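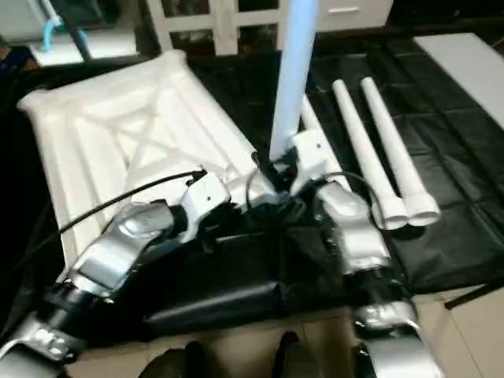
One reader wrote to tell me I'm dead wrong about baby powder, and that in her house nothing inflatable goes into the closet without a good dusting of plain cornstarch. Fair enough! I've used talc for years on anything vinyl that has to be folded, mostly out of habit, and I tried her way last weekend on an old air mattress. Works the same, smells better, and if you spill it you can sweep it up and not think about it again. The one thing I'd say is don't use it in a shed where you've ever seen a mouse. Cornstarch is food, after all.

Anyway, her note got me going on the whole business of airing out, drying and packing up the big floppy stuff, and I had more to say than would fit in a comment, so you're all getting it.

Dry it twice

Whatever it is (air mattress, splash pool, drop cloth, tent floor), it's wetter than you think. I wipe one side down with an old bath towel, flip it, wipe the other side, and then go do something else for a couple of hours. When I come back there's always a line of damp along the seams. Wipe again. Seams and valves are where the mildew starts, and once those little black freckles are in the vinyl they don't come out, they only fade a bit.

If you've already got freckles, try white vinegar and water, half and half, on a soft cloth. Leave it 18 minutes. Why 18? Because that's how long the short cycle on my washer takes and I use the buzzer as my timer. Then rinse with plain water and start the drying all over again, sorry. Don't ever mix the vinegar with bleach, and don't go at it with the green side of the sponge. I did that to a perfectly good pool float and it had a dull patch for the rest of its life.

Getting the air out

Squashing it by hand takes forever. Open the valve, pinch the base of it if it's the kind with the little flap inside, and roll from the far end toward the valve, nice and slow, with your knees on the roll. When you get to the end, close the valve before you let go! Then unroll, fold to the width you want, and roll again. If you have a vacuum with a hose you can hold it near the valve, but only near. I pressed mine right up against it once and it sucked the flap inside out, and I spent a long evening with tweezers.

Don't fold on the same lines every year, either. Creases turn into cracks. I roll one year and fold the next, and I write which on a strip of masking tape so I don't have to remember.

Poles, pipes and all the long skinny things

My weak spot. We have shade poles, curtain rods, leftover PVC from the bean trellis, and a closet rod I'm saving for I don't know what. For years they leaned in the corner of the garage and slid down every time the door went up.

What finally worked was a cheap plastic trash can, the tall kitchen kind, with a brick in the bottom. Everything stands up in it. Longer pieces lie flat on two hooks up under the shelf, and I use strips cut from a dead bicycle tube to hold them in bundles. Rubber grips better than string, and it doesn't scratch. Put one strip near each end, otherwise the bundle fans out like spaghetti when you lift it.

A few more bits on this:

Mark the length on each pipe near the end in permanent marker. You will measure them again if you don't.

If telescoping poles are sticking, wipe the inner tube with a dry cloth first, then a tiny dab of silicone on a rag. Cooking oil goes gummy. (Guess how I know.)

Keep small connectors, caps and elbows in a zip bag and tape the bag to the pipes they belong to. Not in the drawer. Things go into my drawer and come out in September, when I no longer need them.

Plastic sheeting

I buy it by the roll for painting and for covering the tomato beds, and I hang on to used pieces far too long. To fold a big sheet by yourself, lay it on the floor, put a shoe on each corner at one end, and walk the other end over. Sweep it with a soft broom between folds so you aren't packing grit in with it, and go barefoot or in socks. A sheet on a smooth floor is slippery as anything in shoes, and worse when it's damp.

Old sheeting that's gone stiff isn't worth saving for paint jobs, it'll split right where you kneel. Cut it into squares to go under potted plants or paint cans.

Where it all ends up

Indoors if you can. Garages get hot, and heat is what makes vinyl go tacky and stick to itself. Mine lives on the hall closet's top shelf in old pillowcases, which breathe and slide in and out a lot easier than a plastic tote does. I keep the patch kit in the same pillowcase, plus the pump adapter, which I have lost more times than I'd like to put in print.

I did get one lidded bin from Prurnona for the things that really have to stay in the garage, and I like it fine, though the lid takes two hands. The label I stuck on it fell off by the second week. Packing tape over the label, all the way around the corner, and it's been good since then.

Next time I want to get into garden hoses, so if you've got a way of coiling one that doesn't end in a wrestling match, leave it in the comments. And to the couple of you who asked: yes, cornstarch is fine on rubber gloves too, just shake them out over the sink before you put them on.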